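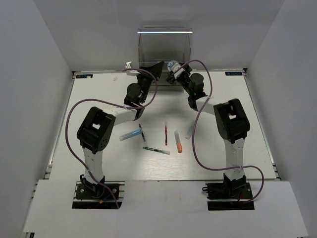

Clear container at the back of the white tabletop, both arms reaching in.

July 7, 2020
Ball hardness and seam, second batch

Tarner balls back from the nets at Tveit. Kjell Ljungberg bowled them in on the hard wicket, 20 overs each, then they sat overnight in the store. Box was labelled Pakico on one side, ignore that, old box.

Drop test first. Steel plate, height 2 m, same as November. Rebound is down on the first batch but the spread is wider, and two of the balls gave a different reading depending on whether they landed on seam or on leather. Repeated both. Same result. I have stopped averaging seam and leather together and will redo the November table the same way when I get a morning free.

Seam height: calliper at four points per ball. One ball has a flat stretch next to the maker's stamp. It was not noted before it went out, so no way of telling if that is wear or how it was stitched. Britt-Marie Rønning thinks stitching. I would want to cut it before agreeing.

Lacquer has gone on the unpolished side of all of them, as expected. On the polished side it holds up better than the Protovov sample did, though that one had been on a damp outfield, so not a fair comparison.

Compression rig is reading high again. Zeroed it, loaded to 200 N, came off, and it did not return to zero. Left it ten minutes and tried again, slightly better. Do not use today's compression column. Drop and seam columns are fine.

Kjell says the swing went early, over by over it was plain to him from the bowling end. No measurement for that here, noting it only.

To do: section the flat-seam ball. New load cell or at least new cable. Ask Tveit for the net temperature log. Bats are still clamped up from last time, leave them.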